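Right arm drops out of position hold at full reach, shelf restocking cell

Forum: Mobile manipulation > Maintenance and setup
Page 1 of 1

tosen_cell2
Posts: 562
We run a two-arm legged unit on a mock snack aisle. Left hand carries the basket, right hand does the picks. Controller is a Durna, hand firmware is current. Since the December service the right arm faults when it reaches for the upper shelf near full extension. Fault is "following error, wrist pitch." Lower shelf picks run clean. Clearing the fault and sending the arm home works every time, and the next upper shelf pick faults again.

Done so far: reseated the wrist connector, rehomed both arms, ran the joint friction test. Friction values are inside limits on all joints, both arms.

Pose at the end of the approach move, one step before the fault shows up: 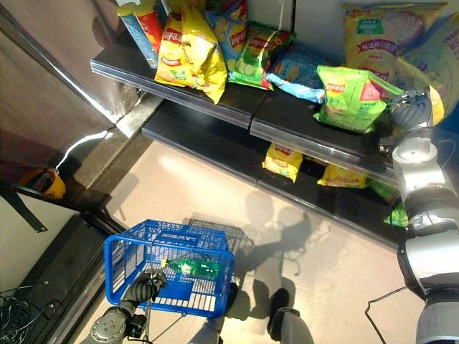 Upper shelf pick, right hand beside the lime-green bag, basket in the left hand.

The following error limit is at the factory value. I would like to know if anyone raises it before I touch it.

gearlash
Posts: 990
Don't raise it. A following error at reach that never appears on the lower shelf is either a gravity model problem or cable drag. What was changed at the December service?

tosen_cell2
Posts: 562
Right wrist module swapped for a spare. Harness from elbow to hand replaced at the same time. Same part numbers.

gearlash
Posts: 990
Did you rerun payload identification after the swap? The spare modules ship with a default mass table. If the table is wrong, the feedforward torque is wrong, and it gets worse as the arm straightens. The integrator covers for it at short reach.

Witley_bench
Posts: 214
I'd look at the harness first. We had the same fault on ours and payload ID made no difference. The replacement harness was clamped with no slack at the elbow, so the wrist was pulling against it in the last part of the move. Friction test doesn't catch it, it runs near the home pose.

Also, you have a cable on the floor by the right arm side. If that one goes to the robot, check it isn't under a foot.

tosen_cell2
Posts: 562
Floor cables are clear of the feet in every logged fault. Payload ID was not rerun. It wasn't on the service sheet.

gearlash
Posts: 990
Then run it. It's a short routine, and there's no point opening the arm before the model is right.

Witley_bench
Posts: 214
Disagree on the order. If the harness is tight, identification will read the cable pull as payload and write a bad table. Then you have two faults. Slack first, then ID.

gearlash
Posts: 990
Fair point if the routine goes to full reach. On the Durna it stays inside the middle of the range unless you select the extended set. Run the short set.

seneviratne_lab
Posts: 73
You can separate the two without opening anything. Put the arm in the fault pose with the limit left alone and speed at minimum. Log wrist pitch current while you roll the forearm back and forth through a small angle. A mass error gives a smooth curve. A tight harness gives a step on one side.

Empty the right hand for this, and hang the basket up somewhere. With the basket in the left hand the balance controller shifts the torso and you get that in the current as well.

tosen_cell2
Posts: 562
Ran the roll test as described, basket off, hand empty. Step on the outward side, repeatable. Smooth on the inward side, but offset from the left arm by more than I'd expect.

Opened the elbow cover. The second clamp was one hole too far toward the hand. Moved it back, reran the roll test, step is gone. Offset is still there.

gearlash
Posts: 990
Offset is your mass table.

tosen_cell2
Posts: 562
Ran the short ID set. Offset now matches the left arm. 2 upper shelf faults in the first block of picks after that, none in the 4 blocks since. The first block was run before I power cycled the controller, so the new table may not have been loaded.

Witley_bench
Posts: 214
It isn't loaded until restart. Mark the clamp position with paint while the cover is off, the screws creep.

gearlash
Posts: 990
Thread lock, then paint. And get payload ID added to the service sheet for wrist swaps.

tosen_cell2
Posts: 562
Both done. Limit left at factory value. I'll post the current logs if the fault comes back.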